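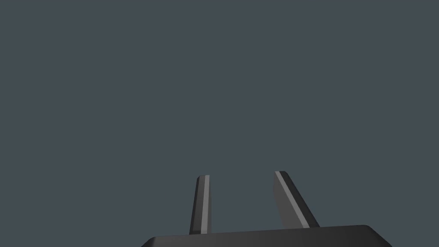

# Cakberg wrist camera and replay tools: FAQ

Cakberg is the planning and control package we run on the simulated arm. Istari is the replay viewer that ships with it. The questions below come up most often from new users. If yours is missing, write to Juniper Holloway or Áine Mulcahy.

## The wrist view shows only the gripper and a plain gray background. Is the renderer broken?

Usually not. The wrist camera moves with the hand, so if no scene geometry falls inside its view, you get the fingers, the palm and the background color. Check these before filing a bug:

- Open the scene tree in Istari and confirm that the scene has loaded.
- Compare the hand pose with the object poses. A hand facing away from everything is a valid pose.
- Check the far clip distance. Anything beyond it isn't drawn.

If the scene tree is empty, reload with `cakberg scene --reload`. The gripper belongs to the robot model and is drawn even when the scene file fails to load.

## Why do the two fingers look different in the wrist view?

The camera is mounted off the center line of the hand and is rotated slightly. One finger can appear upright while the other leans. Don't edit the robot model to even them out. If you need the true finger positions, read them from the joint state.

## Which way is up in a wrist image?

Image up is fixed to the camera and has nothing to do with gravity. When the wrist rolls, the whole room rolls with it. Tabletops end up at steep angles and printed numbers can be upside down.

For viewing, turn on **Level horizon** in Istari. It rotates the displayed copy and leaves the saved file alone. Don't train on leveled images unless you also level them at run time.

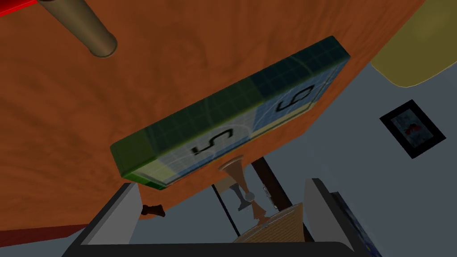

*Wrist view with the numbered box above the fingers and level horizon off.*

## Can the pose estimator use printed numbers on an object?

Yes, if the object has a texture in the model library. The estimator matches the texture as a whole and doesn't read the numbers as text. A "6" turned over won't be reported as a "9", but two boxes with nearly the same print can be swapped. Give each one its own object ID and keep tracking on between frames.

A repeating grid is harder. The match can slip by one or more squares and still score well. Set `grid_guard: true` for any object with a repeating pattern.

## The planner says "target visible, no grasp found." What does that mean?

Perception and grasp planning are separate steps. The first one only says that the object was located. The second one needs a hand pose that the arm can reach without a collision.

Seeing an object between the fingers in the image is not enough. The image has no depth, and the object may be well past the fingertips. Turn on the depth overlay, or look at the same moment from a scene camera.

If the object is in reach and the message stays, look at the reject list in the log. The most common entry is `approach_blocked`, where a nearby surface is in the path of a finger.

## How long does the planner search before it gives up?

The default limit is 900 milliseconds per request. You can raise it with `plan.timeout_ms`. Aldo Negri tested longer limits on cluttered scenes and found that most of the added time went to poses that were rejected later anyway. Try adding approach directions first.

## What does error 424 mean?

A step was skipped because the step it depends on failed. Scroll up in the log to the first error and fix that one.

## Are small objects handled differently?

They use the same pipeline. Any object that covers fewer than 49 pixels in the wrist image is dropped before pose estimation. Move the hand closer, or lower `min_pixels` and expect more false matches.

## Can I replay a run with different controller settings?

Not in Istari, which plays back recorded states. Use `frei rerun` with the run folder and your new settings file. Frei starts from the first saved state and simulates forward, so the images will differ from the originals.

## Where do run files go?

To the `runs` folder in your Alel workspace. Each run has a state log, the camera images and a copy of the settings. Alois Gruber looks after the shared workspace and can restore a deleted run through the end of the following month.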